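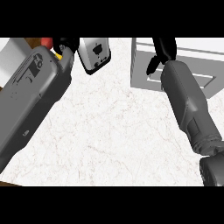 Studden Building Network Refresh: Progress Report to the Grant Office

March
By the project lead, Studden site

Search this site Enter keywords Go

Filed under: Grants & Reporting, Networking, Home and Small Office

Where we are

The grant paid for new wireless coverage across the Studden building, to be done in two stages. Stage one is finished on paper and mostly finished in fact. The access points are up, the old router is out of the closet, and people on the ground floor can join a video call without walking to the window. Stage two, the upper floor and the annex, has started but is behind the schedule you approved.

I want to be careful with the word "finished." The installer, Zarei, sent a completion notice the same afternoon the last unit went on the ceiling. I didn't sign it. A unit with a green light on it has power and a link. It doesn't mean the person sitting under it gets a usable connection, and the completion notice had no test results attached. We asked for those and received a one-page summary with the word "Excellent" next to every room, including a room that was locked on the day of the visit. We have since asked again.

What we measured ourselves

We pay for a 600 Mbps line from the street. Wired directly into the new router, an ordinary laptop gets close to that in the early morning and noticeably less by the middle of the afternoon. That drop belongs to the internet provider and no amount of grant money spent on ceilings will change it. I mention it now so that it isn't held against the access points later, or used as an excuse for them.

On wireless, the ground floor meets the target in your award letter, which was 100 Mbps at any desk. I will say that target was always generous to us. Our staff mostly use email, a shared calendar and calls, and a steady 100 would suit them better than a flashy number in the hallway. What they complained about before the project was dropped calls, and the award letter has no target for dropped calls. We've started a paper log by the front desk for people to note them. Entries have gone down since the switch, though I would hold off on celebrating, as the log was a novelty in its first week and people may just have stopped writing in it.

The one place on the ground floor that still struggles is the back corridor, where a laptop will hang on to a far-off access point long after it should have moved to the near one. Zarei calls this "a client issue." It may be. Phones do it less than laptops do, and older laptops do it more than new ones. Turning down the transmit power on the far unit helped. Nobody had tried that until we asked for it.

The equipment

Your office asked for an opinion on the hardware, given that other grantees are looking at the same list.

The access points are the Kilo model from the approved list. They've been fine. They run warm, the mounting plate is flimsy, and the setup app wants an account before it will let you do anything at all, but once set up they have stayed up. The box claims a top speed that no device in this building could reach. I'd tell other grantees to ignore that figure completely and look at how many devices each unit can handle at once, if they can find it, as it was on page 4 of a leaflet and nowhere on the box.

The management service, Timier, is another matter. It was sold to us as the piece that would let a small site run without an IT person. In practice it sends alerts at 2 a.m. for events that clear themselves, and it sent nothing on the morning the router really was offline, presumably for the reason that it couldn't reach us. The dashboard gives the network a health score. I asked support how the score is worked out and was told it uses "a range of signals." It has never gone below green, including on that morning.

We are paying for Timier through the end of the first year under the original quote. I would not renew it as things stand. The access points can be managed with the free Kilo tool, which is plain and a bit slow, and does what we need. If your office has a reason for wanting all sites on the same service, please tell us before the renewal notice arrives, which I expect well before the year is up.

Stage two

The upper floor needs cable that wasn't in the first survey. The survey assumed we could reuse the old runs, and the old runs turn out to be a type that will carry a link but not reliably at the speed we need. I raised this at the survey stage and was told it would be "looked at on the day." It was looked at on the day, and work stopped.

Zarei has since offered mesh mode, where the upstairs units talk to each other over the air and skip the cable. It's cheaper and it could be switched on quickly. I'm against it for now. Every hop costs speed, the walls up there are solid brick, and we would be back here next year explaining why the upper floor is slow. We've asked for a price to pull new cable and a separate price for mesh, in writing, with a test in both cases. So far we have the mesh price.

The annex is waiting on the upper floor, as its link comes from there.

Money

Spending is under the stage one budget, and I'd read nothing good into that. The savings come from work that hasn't been billed yet. Once the extra cable is priced I expect stage two to go over, and we would ask to carry the stage one balance forward. We are not asking for new money in this report. We may in the next one.

The final payment to Zarei for stage one is on hold until the room-by-room results arrive.

What we need from you

- A yes or no on carrying the balance forward
- Your view on Timier before renewal
- Agreement that stage two won't be marked complete without speed tests taken at desks, with doors closed and people in the building

The next report will cover the upper floor, assuming there is a cable price to report.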